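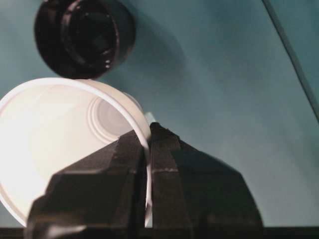

White plastic cup, tipped over, open end facing out.

Section 4: Setting the timer on your Fludmont drip kit

By now your main hose should be laid out and pinned down. If it isn't, go back to Section 3 and come see me later, because the timer is a pain to set with hose flopping around your ankles (ask me how I know!).
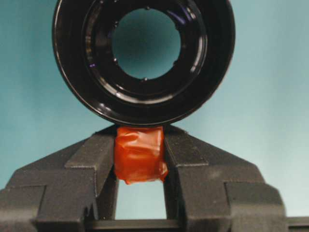
Lungile Joubert
Setup Guides Editor

I've put in a lot of these and I still go in this order:

1. Shut off the outdoor faucet all the way.
2. Drop the rubber washer into the timer's inlet. Check that it lies flat.
3. Screw the timer onto the faucet by hand. No pliers, please. The collar cracks.
4. Put in the batteries and wait for the clock to blink.
5. Hold SET until it beeps, then turn the dial to the right hour.
6. Press START and pick a watering time. I like early morning, before the sun gets on the beds.
7. Open the faucet slowly and press MANUAL to test the line.

Note: one timer handles up to 115 feet of drip line. Past that, the plants at the far end get a sad little dribble, so split the run and add a second timer.

Note: if the screen goes blank after step 5, take the batteries out, give it a minute and start over from step 4. You'll lose your settings, sorry.

Caution: bring the timer indoors before the first hard frost. Mine comes off in October, and I leave the hose where it is with the end cap open so it can drain.

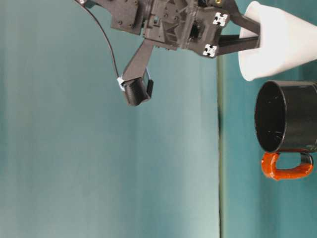 Oratile Chauke: My timer dripped at the collar until I swapped the washer for a thicker one. Might be worth adding to step 2?

Kristóf Fekete: Does MANUAL cancel the morning watering? Mine skipped a day after I tested it.

Lungile Joubert: Kristóf, it shouldn't. Check that the dial went back to AUTO, I forget that all the time.

Yetunde Abubakar: Six tomato beds running off one of these, no complaints so far.

Last updated 2/15/24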